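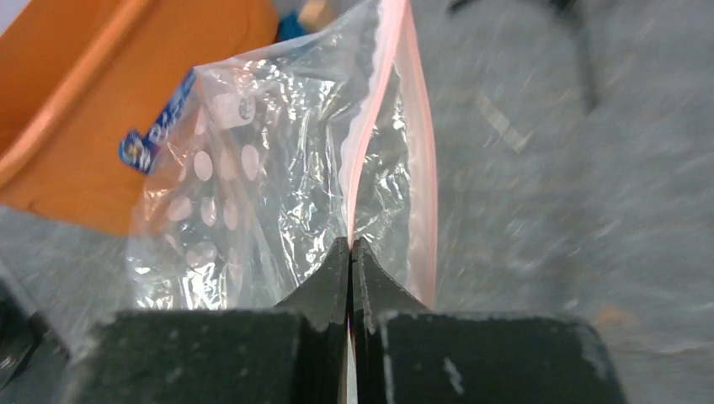 Clirent zip bags, medium, box of 25: review after one summer

I bought four boxes of the Clirent medium bags in June and have used them mainly for cut fruit, with some cheese and bread. The review covers the medium size only. The large has a different closure and I have not used it enough to comment.

Construction

The film is clear and fairly stiff out of the box. It softens after two or three washes and then sits flat in the drawer, which it does not do when new. Side seams are heat-welded. I had one seam failure, on a bag that had been frozen with stock in it and then dropped on a tiled floor. I do not count that against it.

The closure is a single track. Bags with a double track hold liquid better, and anyone carrying soup should buy those instead. The single track is easier to close with cold or greasy fingers, and it gives a clear click along most of its length. The last centimetre at each end needs a second pass with the thumb. Most of the leaks I had came from skipping this.

Leak test

I filled each of 4 bags with water to half height, closed them, and laid them on kitchen paper overnight. Three were dry in the morning. The other had left a damp patch the size of a coin at one corner. I repeated the test with the same bags after ten washes and got the same result, with the same bag leaking.

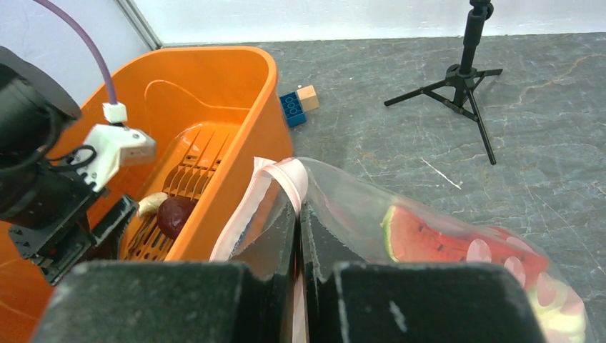 Fruit is a harder case than water because pips and bits of pulp get into the track. Melon is the worst for this. Fill the bag with the top folded back over itself in a cuff, then unfold it and wipe the track before closing. Honeylyn Aquino suggested the cuff to me and it cut the leaks to almost none. Cut melon kept well for three days in the fridge. By the fourth it was sitting in its own juice, as it would in any container.

Comparison

The Jilinix bags are thinner and cheaper, and the track splits away from the film at the corners after a few weeks. The Bạch bags are better made than either - thicker film, double track - but hard to turn inside out for washing, and they hold the smell of onion.

Washing

Warm water, a little washing-up liquid, and stand upside down over a wooden spoon. Do not use the dishwasher. I tried it once on the top rack and the bag came out with a permanent curl.

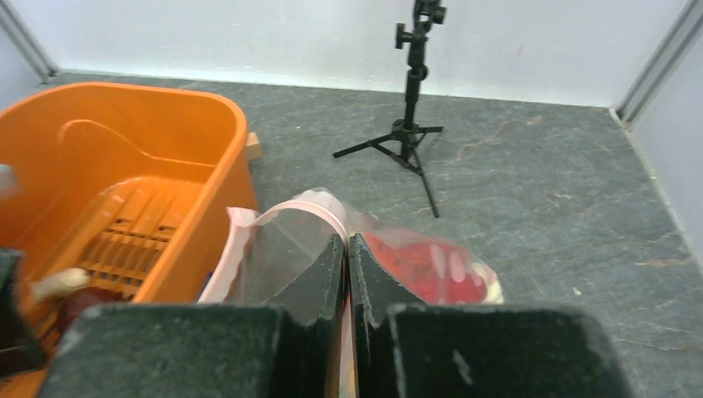 The box claims the closure is good for 3,000 openings. I have no means of checking this. My most used bag has been opened twice a day since June and the track is still sound, though the film has gone cloudy near the base.

Price and availability

The shop in Carolstead stocks the medium and large. Buying by the single box is poor value, and the multipack is the one to get.

Rating: 4 out of 5. One mark off for the ends of the track.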